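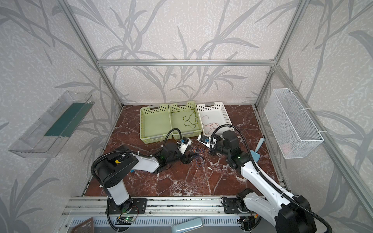 Both arms in the cell, cable baskets at the back and that tangle of thin wires on the board between the grippers.

So the big news is that we found the fault! I have been grumbling about it on here since February, and on Sunday afternoon it finally gave itself up.

If you missed the earlier posts, the job is cable sorting. The arms pick a cable off the board, pull it clear of its mates and drop it in the right basket. Green baskets for the thick stuff, white for the thin. I wrote the sorting program myself (I call it Zatasness, don't ask) and most days it is a joy to watch. One arm pins, the other tugs, and a knot that would have me swearing comes apart in a few seconds.

The trouble was the right arm. Every so often it would stop dead halfway through a tug, hold for a moment, then let go and carry on as if it had finished. No error on the screen. The left arm, still believing it had a partner, would keep pulling, and the whole bundle would go flying. One lot of wires ended up on top of my bench vise, which is a fair distance.

I blamed everything. First the gripper fingers, so I swapped them. Then the power supply. Then my own code, which took two weekends and did turn up a couple of embarrassing bugs, just none that mattered. I went through 3749 logged picks looking for a pattern and found the stall in 47 of them, spread all over the place. Thick cable, thin cable, morning, night. Very annoying.

Aušra Juška cracked it. She came by to borrow a soldering iron and stayed four hours, bless her. She asked me to plot where the wrist was turned to at each stall, and I had never done that, because I was so sure it had to do with load. There it was! Nearly every one had the wrist rolled well over to the same side.

We powered down, opened up the wrist and found a connector with one pin that hadn't been crimped properly. Roll the joint far enough and the conduit tugs the harness just a little, the gripper signal drops out, and the program reads a missing value as "hand closed, job done". A bad crimp and a silly assumption of mine, working together.

The crimp took ten minutes. The assumption took the rest of the evening. A missing signal now stops both arms right where they are and holds them until I clear it by hand. I should have had that from the start, and I'm a bit red in the face about it. I have had my fingers in that cell, moving a basket over, while the program was sitting between picks. My new rule is stop button in first, then hands.

Since the repair I've run 926 picks without a single stall, plus a dozen where I pulled the plug on the signal on purpose to see what happened. Both arms froze every time. I may have cheered — the dog certainly thought so.

Next up is the really thin coloured wire, the stuff that clings to itself. The grippers still pinch two strands when they want one, and I have an idea about that involving softer finger pads. Aušra has a different idea. We'll try hers first, as she's on a roll.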